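Two town halls and one river: a visit to the joint office at Stekell

Posted 15/12/2022 in Field notes, Cross-border cooperation

The border between Stekell and Zallov has been in the same place since 1711, and the bus still stops on the wrong side of it. I got off with a suitcase, crossed the bridge on foot and was in another country before I had found my gloves.

I had come for the open day of the joint office, which the two towns set up in May to run the things they share: a sewage plant, a bus line, a stretch of flood wall and a long disagreement about the swimming pool. Our working group has read a great deal about offices like this one. Few of us had been inside one, and I can report that it smells of floor polish and has very good cake.

The welcome was given twice, once by each deputy mayor. The speeches were the same length to the second, and I was told later that this had been negotiated. Then we were split into two groups and led upstairs, where the legal adviser, Ms. Rácz, explained how the office hires people. Staff are employed under the law of one country and paid from the budgets of both. Holidays were the hard part. For a while everybody got both sets, until somebody in the finance department looked at a calendar.

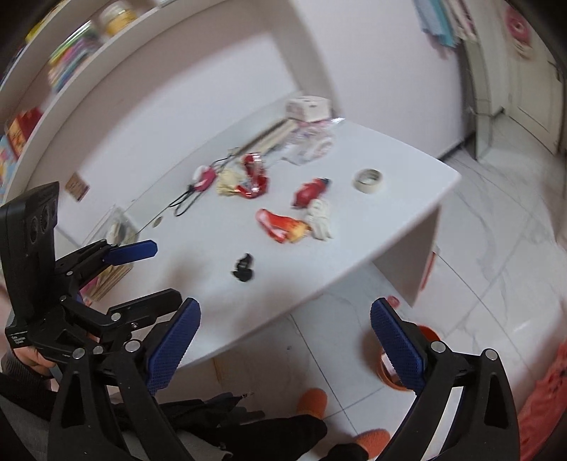

Joyce Temba
Research Fellow, Regional Governance

What I wanted to know was who decides. The charter says the assembly does: 6 members from each town, meeting in turn on either bank. Ms. Rácz was polite about the charter. In practice, she said, most questions are settled by the two people who run the water departments, who have known each other for years and talk on the phone before breakfast. The assembly then votes, usually the same way.

This will annoy anyone who likes organization charts (I like them, and was annoyed). It also raises a fair question about what happens when one of those two retires. I put it to the panel after lunch and got a long answer about digital document management. The new system is called Peltix, and it stores every form in both languages. A man behind me asked whether it could also store the agreement on the swimming pool. There was no agreement, so no.

The afternoon walk took us along the flood wall, 40 minutes in a wind that respected no jurisdiction. The wall changes height by a hand's width at the old customs post. Each side had built to its own standard, and the joint office is now paying a consultant to find out which standard is right. Tanner Zacharias, my colleague on the comparative project, took a great many notes on this and lost his hat.

I came home with a folder of minutes, the draft hiring rules and a map on which the river is labeled with both of its names, in letters of equal size. Tanner and I will go through the minutes over the winter for the chapter on informal routines. Anyone who would like copies of the hiring rules can write to me at the department. The pool is on the agenda again in the spring.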